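From: Gemechu Demissie
To: grerik-archive
Date: 6 Jun 2020
Subject: Re: Fixity checks after the move to Flimska

Judit Szekeres wrote:

> The first full comparison against the old manifests is done. It reports 1,347 files that don't match. Viktória opened a handful of the TIFFs and they look fine to her, so I don't want to start restoring anything until we understand what the tool is comparing.
>
> Also, can somebody tell me which interval we are meant to follow? The intake notes say 30 days and the wiki says quarterly.
>
> Last thing: the storage page still covers retired desktops in a single paragraph. I would like it split out before we get the next batch of donated disks.

Answers in order.

## The mismatches

I sorted the report by directory before looking at any single file. Everything in it falls under the scanned rainfall registers, and all of it was ingested by Brisent before the September configuration change. The audio and the map sheets are clean.

The old Brisent profile wrote a processing note into the TIFF header at ingest and calculated the checksum before the note was written. The manifest therefore describes a file that was never stored. The image data is a separate question, and a whole-file checksum can't answer it.

I ran a pixel-only hash on the 94 files from the Kun station, where we still have the scanner output on tape. All 94 agree with the tape. I have not done the rest. Until somebody does, please treat the report as unexplained for the other stations, even if the cause is very likely the same.

Proposed handling:

1. Leave the stored files alone.
2. Calculate the pixel hash for each listed file and compare it with tape.
3. Where it agrees, write a new manifest line and keep the old one, marked superseded.
4. Where it doesn't, open a ticket per file. No bulk restores.

Step 3 matters for anyone auditing this later. If the old line is deleted, the event log refers to a checksum that exists nowhere.

The tape reader is in the old tower, and that machine also needs a decision. The two-page inventory sheet lists desktops by asset tag only, with no mention of what is fitted. I'd like memory, processor and drives as separate columns. A Dell desktop with an empty CPU socket is a different asset from a complete one, and at present both get the same line.
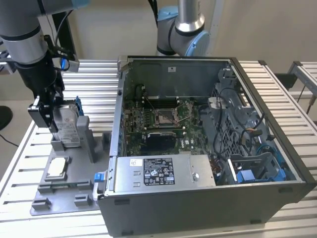 ## Interval

The 30-day figure is the one to follow for new intake. It applies to the first check after ingest, and only that check. Quarterly is for everything that has already passed once. The two documents were written for different stages and neither says so.

Kaisu Koskela asked off-list if we could read the whole collection monthly and drop the distinction. We could, but a complete pass currently overlaps the nightly replication, and both jobs read from the same array. Flimska doesn't throttle its reader. When the two overlap, replication finishes after the office opens and people notice slow previews. I would sooner stagger by collection:

- registers in the first month of the quarter
- map sheets in the second
- audio in the third

A failed check in any of these brings the whole collection forward, regardless of the month. The schedule lives in the cron table on the ingest host and should be copied to the wiki by hand for now.

One thing to fix while we are in there: the job exits with status 0 when the manifest is missing. An absent manifest must be reported as a failure. Krisztina Pintér has a patch that checks for the file before opening it, and I have read it and have no objections.

## Removed drives

Until the wiki page is rewritten, use the following for any disk that comes out of a desktop. Record the serial number from the drive label before doing anything else, and write it down as printed, including leading zeros. Then record the asset tag of the machine it came from. If the machine has no tag, write "untagged" and leave the field otherwise empty. Don't issue a new tag at the bench.
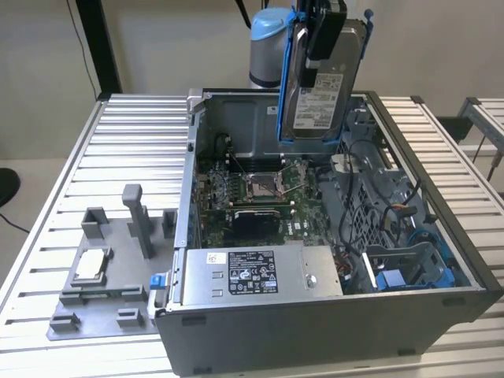
*Hard drive, label side showing, over the open case.*

Image the disk through a write blocker, hash the image twice from separate reads, and store the read log next to it. A disk with unreadable sectors is still imaged; the log is what tells the next person which ranges were filled with zeros. Please don't run a file system repair on the original under any circumstances. If a repair is needed, do it on a working copy and name the copy accordingly.

## Draft for the wiki

Judit, below is the replacement for your single paragraph. Edit as you like. I kept the site's usual layout at the top.

**Retired desktops as a source of records**

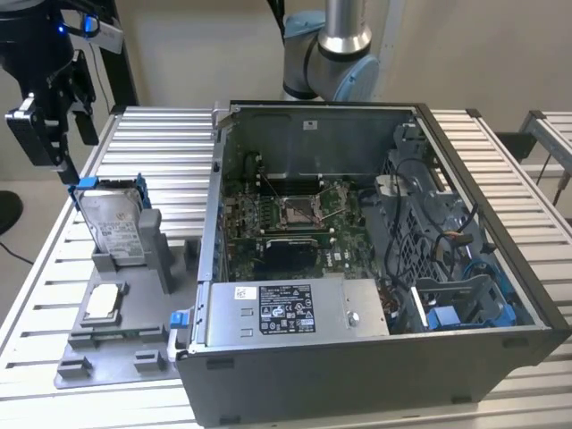
*2 min read*

A retired desktop can hold records that were never transferred. Observers' spreadsheets, calibration notes and local mail folders are the usual finds. Assume that any machine from a station office contains something until its disk has been imaged and listed.

*Before accepting a machine.* Ask the station for the name of the last regular user and the rough period of use. Get the transfer form signed before the machine changes hands. A disk without a signed form is stored sealed and is not imaged.

*Appraisal.* Work from the image. List all user directories, exclude the operating system by hash set, and sort what remains by modification date. Keep in mind that modification dates may reflect a copy between machines. Dates inside the documents take precedence when the two disagree.

*Personal material.* Private mail and photographs are out of scope and are removed from the working copy. The removal is logged by directory, without file names.

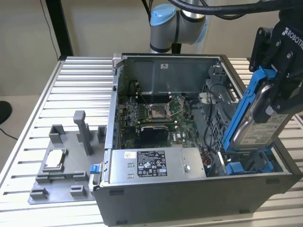

*Retention of the original disk.* Keep it until the image has passed its first fixity check and both replicas have confirmed. After that it may go for destruction, with the certificate number added to the accession record. The image is retained under the same schedule as the collection it belongs to.

(End of draft.)

Two points I left open in it. The first is whether the hash set for excluding system files should be stored with each accession or kept centrally. Central is smaller, but then the exclusion can't be reproduced if the set is updated. I lean toward storing a copy each time. The second is encrypted disks, where we have no procedure at all.

Viktória, could you send me the names of the TIFFs you opened? I'll put those through the pixel hash first so that there is a visual check to go with it.

Gemechu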